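Ticket 163 – key ring holder, tags and spare fobs
Opened by: Constanza Medina
Assigned: Damián Ledesma
Status: open

Mon am. Keys for the Bremley units not on the big ring again. Split rings bunch up at one end and you cant read whats on them. Need them sorted before June handover.
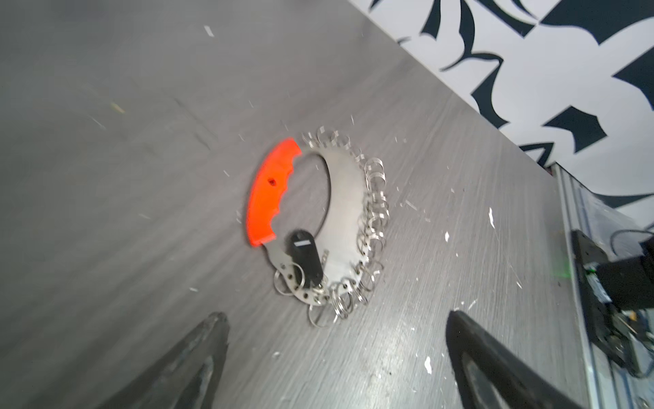

Tried sliding the rings back one by one. No good, they ride over each other. Asked Valentina for the old key list – shes looking.
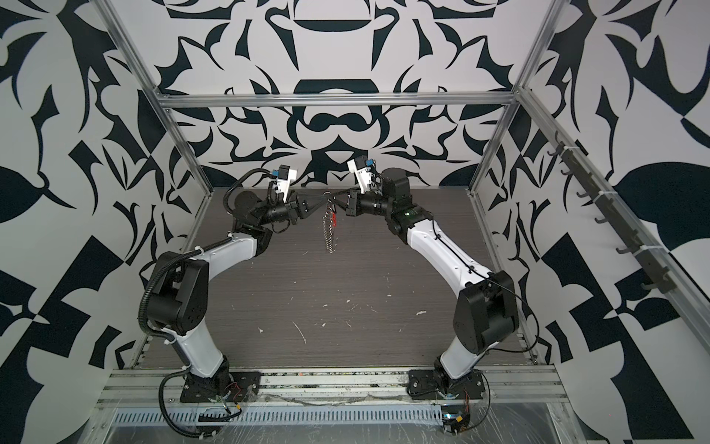
Still need somewhere to hang the sorted sets. Valentina wants a drawer, I dont. The slanted rail on the right wall has seven hooks, could go one unit per hook. Indira to say yes or no.

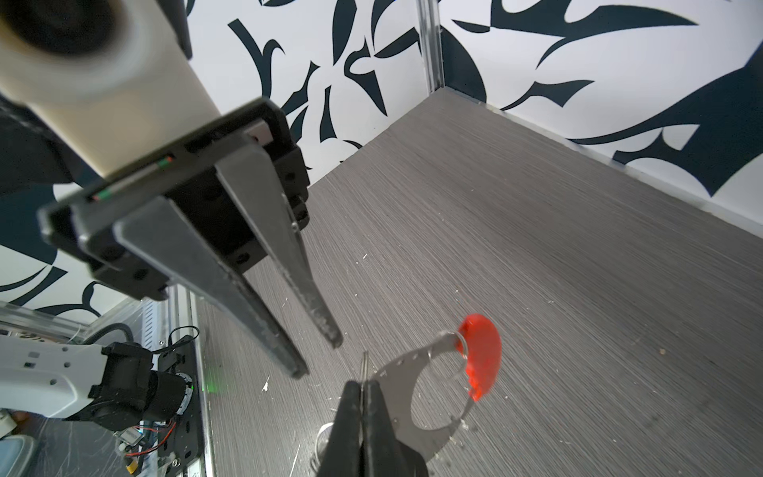
Tag for unit 6 needs a new label, old list says 2 sets. Only one signed for. Emailed Grenlow, no reply yet. 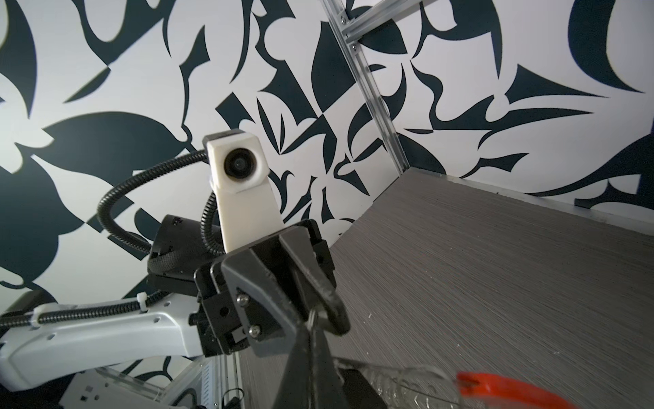 Update: Indira ok with hooks. Damián to do lables tmrw, then pass to Uriel for sign off. Leave open till Grenlow answers.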